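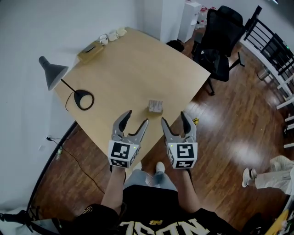 Is the Grodside desk lamp bright enough to work by at night?

Bright enough for reading, writing and most fiddly stuff at a table, as long as you pull the shade down close. It won't light a whole room.

OK so, full review. Typing this fast, lunch break, sorry in advance.

I paid 42 dollars for the Grodside from Suvarna, the lamp and housewares place. Had a Pleltia before this, the clip kind, and the clip cracked. Wanted something with a base. No clamping, no screwing into the table, just put it down and plug it in.

Lamp sits on the left end of our big work table, the pale wood one. Same table as the tissues and the mugs and whatever else gets left there. I mention it since a lamp on a shared table gets shoved a lot more than a lamp on your own desk, and most reviews I read were by people with a desk to themselves.

Looks

Plain. Dark gray cone shade, skinny black arm, round black base with a white center. That's it. I like it. Viktória Vörös said it looks like it came out of a dentist's office, and she may have a point, but she's also the one who uses it most.

The white center on the base shows coffee. Wipes right off. The gray shade hides dust pretty well, the black parts don't hide a thing.

Against a light table top the base stands out quite a bit. If you want a lamp that disappears, get a white one. They don't make a white one.

Setting it up

Quick. Arm goes in the base, tighten, bulb in, done. The instruction sheet is a folded paper with drawings so small I held my phone over it to zoom in. Didn't really need it. One tip, tighten the arm more than feels right. I left mine at snug and it had turned sideways by the end of the week.

Bulb not included! It says so on the listing but way down at the bottom. I used one from the drawer. A standard screw-in fits fine.

The light

Good. Narrow. The cone throws a tight pool, and outside the pool it drops off fast. For paper that's great. For a laptop also great, no glare if you aim it off to the side. For two people sitting across from each other, not so great, one of you gets the light and the other gets the outside of the shade.

We tried pointing it at the wall for a softer light. Works OK with a light wall. Ours is fine for that in the evening when all you want is a bit of glow and somewhere to put your tea down.

Warm bulb looks better in it than the cool one. Tried both. With the cool one the edge of the pool is harsh and the wood looks kind of washed out. Went back to warm after 2 days.

The shade gets hot with an old-style bulb. Put an LED in it. I burned a finger moving it and said a word.

Arm and joints

Mixed feelings. Moves easily, stays where you put it, mostly. If you stretch it all the way out low it sags a little. Not a lot, you nudge it back up. Vilmos Gál tightened the joint with a coin and it's been better since. Don't overdo that, it gets stiff and then the whole lamp slides when you try to tilt the shade.

The arm is thin, like really thin. Looks flimsy in the box. So far no bends, no wobble when somebody types hard. I'd still pick it up by the base and not by the arm. Kinga Veres carries it by the arm. I've asked her to stop.

The base

Best part for me. Round, low, doesn't eat up the table. You can slide a notebook right up against it. Heavy enough that a bump moves it insted of knocking it over. I've caught it with my elbow plenty and it stays up.

There's a pad underneath. Mine was stuck on a hair off center, so it rocked a tiny bit. Peeled it off, stuck it back down straight, fixed. Check yours before you decide you have a crooked table.

The cord

My main complaint. Stiff. It comes out of the box all kinked and wants to stay in a loop, and the loop gets in the way of things. I laid it out flat for a weekend with books on it. Helped some. Still loops.

Also could be longer. If your outlet isn't right by the table you'll need an extension, and please run it along the back and not where people walk. Black cord on a pale table is pretty visible too, if that bothers you. Bothers me a little. A couple of stick-on cord clips under the edge would sort it, and I keep forgetting to buy them.

The switch

On the cord. Why. You end up feeling around for it every single time. A switch on the shade or the base would've been so much better. The Skoslow, which my friend Katalin Hegedűs has, puts it on the base, and it's so much nicer to use. But the Skoslow has a big fat square base and costs more, so.

No dimmer either. Wasn't expecting one at this price.

Shipping and returns

Came in 4 days. Box was dented, lamp was fine. They give you 30 days to send it back and the person I emailed about the pad, Rozália Hegyi, wrote back the same afternoon and offered me a new one. Didn't need it by then but nice.

Who should get it

If you've got a work table and want light on one end of it, get it. If you sew or draw and need the whole surface lit up, get something with a wide head, or get a couple of these, one on each end. If you have a tiny nightstand, probably too tall, measure first.

Would I buy it again? Yeah. With clips for the cord in the same order.

Good: base, price, tight light, looks tidy, easy to put together

Bad: stiff cord, switch location, sags a bit when streched out, no bulb in the box

4 stars. Would be the full five with a better switch.

Edit: got asked about flicker. None that I can see with an LED. And the shade does turn all the way to the side, we keep it turned left most of the time so it's out of everybody's eyes. Someone else wanted to know if the shade comes off for cleaning. Haven't tried. I just go over it with a dry cloth.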